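Why I'm still playing a handheld with half the power of everything else

So I finally did it. I sold the big console. The one that lived under the telly, hummed like a fridge and ate 600 gigabytes of updates while I slept. I've had a few messages asking if I've lost the plot, so I thought I'd write it all down in one place and then I can just send people the link.

The short version is that I bought a Latside. If you haven't come across it, it's a little handheld made by a small outfit called Meltach, and on paper it's rubbish. The screen is smaller than my phone's. The chip inside would have been embarrassing years ago. It doesn't do ray tracing, it doesn't do 4K, and the speaker sounds like somebody humming into a yoghurt pot. I read the spec sheet twice before ordering and talked myself out of it both times.

Then in October I had a week of train journeys coming up and I thought, oh go on then.
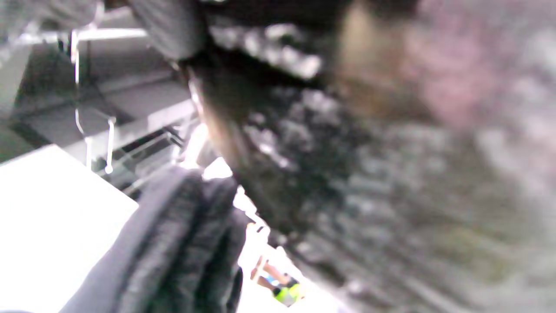 Written by Alia
April 3, 2022
Filed under: handhelds, rambling

The first thing I put on it was Hao, because everybody on the forum kept going on about Hao. It's a puzzle game (sort of) where you run a ferry between islands and every passenger wants to be somewhere different before the tide turns. You can play a crossing in four minutes. I played it from my front door to the station, on the train, in the queue for a coffee, and then again on the way home when I should have been answering emails. I missed my stop. I had to ring for a lift like a teenager!

I hadn't missed a stop because of a game since I was at school, and that got me thinking about how I'd been using the big console. My evenings had gone like this: sit down, turn it on, download a patch, look at my library, feel a bit guilty about the things I'd bought in the sale, put on the same racing game as always, do two races, go to bed. I'd spent proper money on that machine and I was using it as a very expensive way to drive round the same track.

With the Latside I just press the button and I'm back where I was. It wakes up in about the time it takes me to sit down — and it never asks me to agree to anything. I can't tell you how much I love that. No news feed, no adverts for a battle pass, no little red dot telling me someone I met once in an online lobby has won a trophy.

It isn't all lovely, mind you. Some moans, in no particular order:

The shoulder buttons are far too clicky. My other half can hear them from the next room and has opinions.

The battery gauge is a liar. It sits on three bars for ages and then falls off a cliff, usually when I'm in the middle of something I can't save.

The shop is a mess. There's no wish list and the search only works if you spell everything perfectly. I typed in the name of a game I own and it told me there was no such thing.

And the case that comes with it is too tight. You have to wrestle the thing out, and I've turned the volume up to full by accident on a quiet coach more than once. Sorry, everyone on that coach.

I also want to talk about the price for a minute, as that's the bit people ask me most. The handheld was cheaper than the console by a long way, but the games aren't free and it adds up if you're silly about it. I was silly about it. I bought nine in the first month. I've since made myself a rule that I have to finish one (or properly give up on it) before I get another, and I've mostly stuck to it. The exception was a fishing game that was on offer for less than a sandwich, and I won't hear a word against it.

What do I miss? Big, daft, beautiful open worlds, a bit. There's nothing on the Latside where you can climb a mountain and look at the whole map glowing in the sunset, and I do like a sunset. I miss playing football games with my brother as well, though he's moved house and his broadband is dreadful, so that had more or less stopped anyway. If I get desperate I can go round to his and play on his machine, and he makes better tea than I do.

What I don't miss is the arguing. I used to read every comment thread about frame rates and loading times as if I had shares in the companies. I once spent a whole Sunday lunch explaining solid state drives to my aunt. She was very polite about it.

Anyway, Hao. I'm still playing it, months on. My best score on the long crossing is 3,000 and the top of the online table is so far above that I've stopped looking. There's a badge for carrying 1,000 passengers without losing one overboard and I've been stuck just short of it for weeks, all down to one idiot with a goat who will not stay away from the railing. If anyone has a trick for the goat man, please put it in the comments, I'm begging you.

Next time I'll do a proper post on the fishing game, with tips for the night levels. I'm also waiting on a new case in the post, a roomier one with a zip, so I'll let you know if that sorts out the volume problem.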